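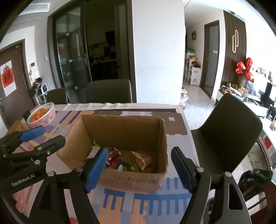
Brotstead Museum of Print opens "Cut, Ink, Press," a season of relief prints

Brotstead Museum of Print, Worlow

The Brotstead Museum of Print is delighted to announce "Cut, Ink, Press," a new exhibition of woodcuts and linocuts opening to the public in March. The show fills 2 floors of the old Zanetti building on the river side of Worlow, and it is the first time the museum has given both floors to relief printing.

Visitors will see finished prints next to the blocks they were pulled from. We have wanted to do this for years! A print on a wall can look as if it simply arrived there, and then you see the block beside it, with the slips of the knife and the patches where the artist changed direction, and you want to look at the print all over again. Many of the blocks have never left storage before, and a few still carry ink in the grooves from the last time they were used.

The ground floor is given over to landscape. Harbors, orchards, plowed fields and a great many winter trees hang in the long gallery, where the tall windows have been fitted with new blinds so the lighting can stay low and even. Color prints are shown with their proof sheets, one for each block, so that you can follow a picture as it builds from a pale yellow sky to the last dark line. The largest of them, a view of Worlow from the hill road, was printed on sheets joined at the center and has been cleaned and remounted for the exhibition.

Upstairs the mood changes. The second floor brings together book illustration, posters, calendars and small prints made to be given away at New Year. These are cheerful, crowded, sometimes very odd things, printed in kitchens and back rooms on whatever paper was at hand, and they have been a joy to sort through.

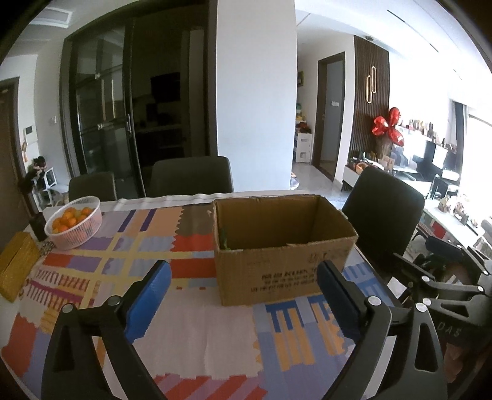 A group of sheets printed on the backs of old seed catalog pages hangs in double-sided frames, so both faces can be read, and there is a full set of trial alphabets cut for a children's primer that was never published.

Wuvix, the design studio that planned the layout, has built low display tables for the blocks with a slanted top and a soft side light. The light catches the carved surface and makes it much easier to see how deep the cuts go. The tables are at a height that works for children and for visitors using wheelchairs, and large-print labels are available at the front desk.

The museum's own proofing press will be running every Saturday during the exhibition. Visitors can ink a block and pull a print to take home, and there is no extra charge on top of admission. Each session takes 30 people, with places given out at the desk on the day. Aprons are provided, but please don't wear anything you are fond of, as the ink is oil-based and does not wash out.

For those who would like to go further, 2 evening courses in linocut will be held in the workshop behind the galleries. One is for complete beginners and covers drawing on the block, safe cutting and printing by hand with a spoon. The other is for people who have already made a few prints and want to try color. Tools and lino are included in both. Booking for the courses opens on the same day as the exhibition, in person or by phone.

School groups are very welcome on weekday mornings. A teacher's pack with cutting-free activities (potato prints, rubbings, stencils) can be picked up ahead of a visit, and the education room can be reserved for lunch.

An illustrated catalog accompanies the exhibition and will be sold in the museum shop, along with a set of postcards taken from the New Year prints.

Press images and review copies of the catalog are available on request from the museum office. A press viewing will take place on the morning before the opening, with the curators on hand to walk through both floors and answer questions. Please let the office know if you plan to attend and whether you will need parking, which is limited on the river side.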